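Posted in the Lirar help forum under Bimanual / Imitation learning

## Does adding a wrist view really help with packing small things into a case?

**giststead_bench**

We're comparing two versions of the same policy on a pen-packing task: one gets only the head view, the other gets head plus wrist. Same demos, same training time. Out of 19 trials each, head-only managed 4 and head-plus-wrist managed 13. Lovely, except my supervisor thinks the umbrella and the tennis racket are doing the work — fixed landmarks, in other words. The wrist view comes first, then two from the head. 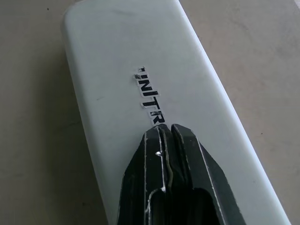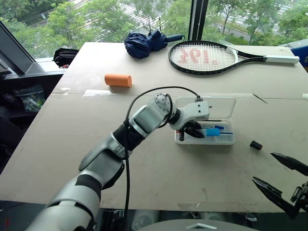
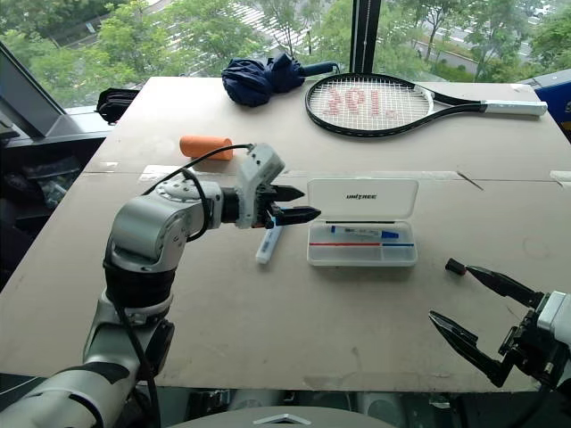
### Replies

**Mimport**

Your supervisor has a point, but both versions see the racket from the head, so it can't explain the gap by itself. Shuffle the clutter between trials and run the lot again. I'd also blank the wrist input at test time. If the score barely drops, you've been admiring the wrong thing. We did this in March and lost 2 weeks and a good paper title.

**Erraji**

Use more demos.

**old_servo**

Move the case as well as the clutter. A policy that has memorised one patch of table will look terribly clever until you nudge the lid.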